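Chapter 5
Sound Indoors: Why Rooms Talk Back

Clap your hands once in an empty stairwell and listen. What comes back is the building's own voice, and after this chapter you'll be able to read it like a fingerprint! Hsin-yi Leung spent a whole February clapping her way through the old market hall at Fosthorpe (235 claps, all written down), and her notes are a joy to work with. We'll borrow them often.

You already know from Chapter 2 that sound spreads out and fades. Indoors it also bounces, and every wall, curtain and coat takes a share.
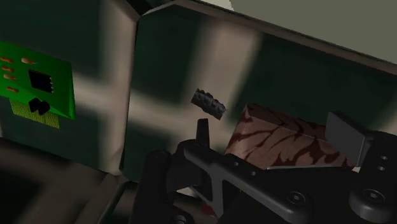 Hard surfaces send most of a 1000 Hz tone straight back, while thick felt swallows it. Before Section 5.1, try the stairwell clap yourself and write down what you hear.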